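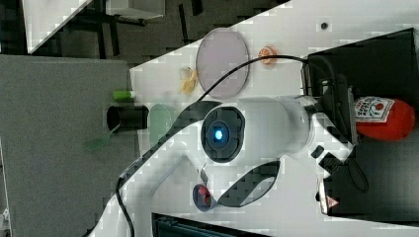

Arm at the kitchen-task table, ketchup bottle at the gripper. The cable loops over the top of the arm and on across the table.

Tracing a wrist cable fault on a table-mounted arm

Applies to: Ziltau arm controllers with an externally routed gripper cable
Last revised: 5/13/24

The fault covered on this page shows up as a gripper that stops answering part way through a move. The arm holds position, the controller logs code 438 (tool communication lost), and after a restart everything works again, sometimes for hours. On the Tollembridge bench it was first put down to software and the driver was reinstalled twice. The cause was a cable that pulled tight when the wrist turned past a certain angle.

Before you start

Press the emergency stop and switch off at the controller. Wait for the supply to discharge fully before unplugging anything at the tool end. If the gripper is holding something, support the object first. Some grippers keep their grip without power and some do not, so check the manual for yours.

You will need a torch, a marker pen, hook-and-loop straps and a meter with a continuity setting.

Step 1. Read the log

Export the log and search for 438. For each entry, note the wrist joint angle in the line before it. If the angles are scattered, suspect the supply or the controller card and go to the Clinier power notes. If they bunch together, carry on here. On our bench they fell within 4 degrees of each other.

Step 2. Look at the cable with the arm parked

Follow the cable by eye from the gripper back to the base. Look for flattened patches, shiny rub marks and any place where the jacket has gone stiff. Give extra time to short loops beside the wrist, where a tight bend is easy to miss from the front.
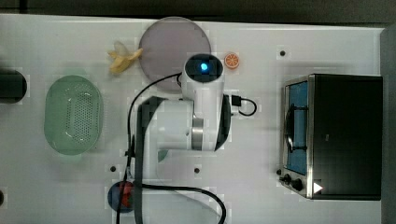 Overhead view with the wrist near the plate. Note the tight U in the short cable on the right of the wrist head.

A bend like that may be harmless at rest. What matters is whether it closes up further as the joint turns, which is the subject of the next step.

Step 3. Turn the wrist slowly

Restore power and select manual mode at the lowest speed. Keep one hand on the enabling switch and the other well away from the arm. Turn the wrist towards the angle found in Step 1 and stop every few degrees. Mark the cable with the pen wherever it starts to lift, twist or drag. Do not hold the cable to feel the tension while the joint is live.

Check the lower part of the run as well. A cable that crosses the table can catch on bowls, plates or anything else set out for the task, and the pull is passed up to the connector.

Step 4. Test the conductors

Power off again. Unplug both ends and check continuity pin to pin while flexing the cable by hand at each pen mark. A reading that drops out, even briefly, means the cable is scrap. Do not tape it. The Haworth replacement lead is part 2655 — order the straight connector, as the angled one fouls the wrist housing on some mounts.

Step 5. Re-route and limit

Fit the new cable with enough slack for the full wrist range. Strap it to the arm links on either side of each joint, never across the joint itself. Then set a soft limit on the wrist 2 degrees short of the point where the cable first goes taut.

Run the task at reduced speed and clear the log. If 438 comes back at a new angle, repeat from Step 1 with the new figures.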